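Estance Snack Table: your questions

I run the snack table at Estance and I get asked the same things every week, so I've finally typed up some answers (updated 6 Feb 2018).

What do you put on the stepped stand?
Small stuff that vanishes if it's laid flat! Snickers, little boxes, the cups with lids. Mine is clear acrylic, so it wipes down in seconds and you can see what's running low.

Do the cans need a holder?
I think so. Cokes roll, and I've chased enough of them across the floor at Punera to be a convert. 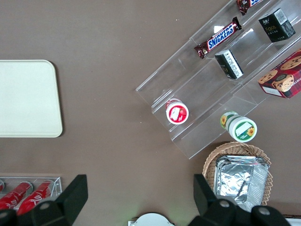

Clillov wrote in to ask whether baskets get grubby with food in them, having given up on theirs by August. Fair point! I only put wrapped things or foil containers in mine, and if a sandwich is going in for more than a minute I pop a napkin under it. A stiff dry brush gets the crumbs out of the weave.

Where should bottles go?
On a two-tier rack at the back if you've got one, with the low things in front so people aren't reaching over them. I put the cream tray in the middle and leave it clear for people to load up.
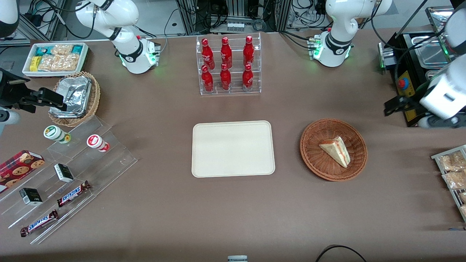 Crackers stay in their bags, by the way. I tried a bowl once at the Alva open day (200 people, one damp marquee) and they went soft before lunch.

Can I borrow the stands?
Yes, just ask a week ahead and bring them back clean. The baskets stay with me, sorry, I'm fond of them.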